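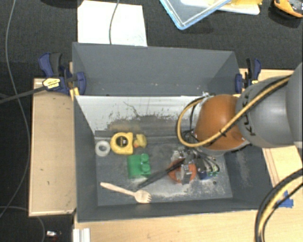
Por Daichi Okabe
Sábado, 18 de diciembre de 2021

Noboru Kaneko guarda las cosas pequeñas de su casa en cajas grises y hondas, sin tapa ni separadores. En una de ellas conviven un tenedor de madera clara, una cinta métrica amarilla, un patito de goma tumbado de lado y un bloque verde de juguete. Kaneko dice que no le molesta la mezcla.

—La gente cree que ordenar es clasificar —explica—. Yo primero junto. Todo lo que anda suelto por la casa va a una caja, y clasifico cuando tengo una mañana libre.

Kaneko trabajó 15 años en el almacén de Hattori, una ferretería de barrio, y desde octubre da un taller de orden doméstico en el local de Misdale. Las sesiones duran dos horas y las plazas son seis. Pide a cada asistente que traiga de casa el contenido de un cajón, el que sea, metido en una bolsa y sin revisar.

Le pregunto qué suele salir de esas bolsas. Contesta que pilas, llaves, cubiertos sueltos y juguetes.

—Juguetes siempre, incluso en casas donde los hijos ya se marcharon. Un pato de goma aparece en el cajón de las herramientas y nadie lo mueve. Lo apartan para coger el metro y lo vuelven a dejar.

Su método tiene pocas reglas. La primera es vaciarlo todo en una caja ancha, de color oscuro y liso, donde los objetos claros o de colores vivos se distingan bien. La segunda es no decidir nada durante los primeros minutos. La tercera, empezar por lo que tiene un sitio evidente: el cubierto a la cocina, la cinta métrica con las herramientas.

—Lo difícil viene después —dice—. Una pieza suelta de un juego de construcción, por ejemplo. ¿Dónde está el resto del juego? Si el resto está en casa, va con el resto. Si no está, hay que preguntarse qué hace ahí.

Kaneko no es partidario de tirar mucho. Cuenta que una vez se deshizo de un tornillo largo que llevaba años rodando por un cajón y a la semana descubrió que era de la persiana del dormitorio. Ahora tiene un frasco para lo que no sabe identificar y lo repasa dos veces al año.

También desconfía de los organizadores con muchos compartimentos. Compró uno de la marca Pliveck cuando empezaba y lo tiene en el trastero.

—Los huecos eran todos iguales y mis cosas no. La cinta métrica no entraba en ninguno. Acabé poniendo las cosas encima.

Prefiere las cajas grandes y, dentro de los cajones, bandejas bajas que corta él mismo de cartón. Las etiquetas las escribe a lápiz. En su cocina hay una que dice «madera» y otra que dice «metal», porque así reparte los cubiertos, y los tenedores de madera van con las cucharas de remover.

—A mi hermana le parece un disparate —reconoce—. Ella los pone con los demás tenedores. Las dos cosas sirven si quien cocina sabe dónde mirar.

El taller continuará en enero con un grupo nuevo. Kaneko quiere dedicar una sesión a los costureros y otra a las cajas de juguetes, esta última con niños. Las inscripciones se hacen en el mostrador de Misdale o por teléfono, en la extensión 2445, y hay que llevar la bolsa desde el primer día.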